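About us > Who we are

Last updated: 9 July 2021

Clativmont began at a kitchen table in Zanthorpe, with two people who had been married for a good while and still couldn't agree on when a guest ought to go home. Wolfram grew up in a house where visitors left after coffee. I, Gisela, grew up in one where they stayed until somebody fell asleep in the armchair, and we have been happily arguing over it ever since!

When friends began marrying people from other countries, they kept coming round to ask how we'd managed (badly at first, is the answer), and after a while we thought we might as well put some chairs out and do it properly. So we run evening talks and small courses for couples who come from different places, speak different languages at home, or are about to meet a set of parents they can't yet hold a conversation with.

Our main course is called Flultent. It runs over 4 evenings and covers the things couples tell us they row over most: money sent home to family, whose holidays get kept, how much affection is all right in front of a grandmother, and who does what in the house. Wolfram takes the evening on families and I take the one on everyday life, and we do interrupt each other, I'm afraid.
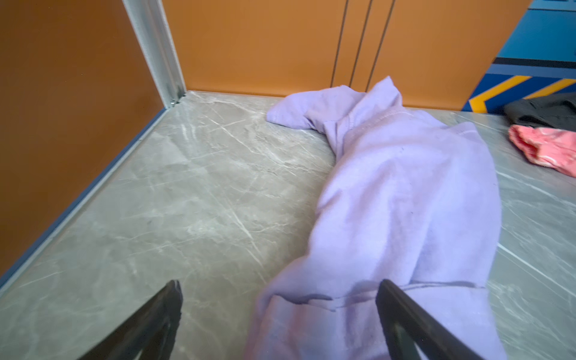

Most of the people who write to us are not in any sort of trouble. They are fond of each other and a bit puzzled, and they would like to talk to another couple who has been through the same thing. That is why we keep the groups small and always leave a long break in the middle, with cake, as a fair amount of the useful talking gets done over the cake.

We are not counsellors and we don't give advice on visas, though we can point you towards people who do. You needn't be married, or engaged, or even sure. One half of a couple is very welcome to come alone if the other is still abroad.

Our newsletter goes out to 1,000 readers, and every March we hold an open supper at the Barros rooms, where everyone brings a dish from home and explains it as best they can. Do come and say hello.

Gisela Voß and Wolfram Kohlhase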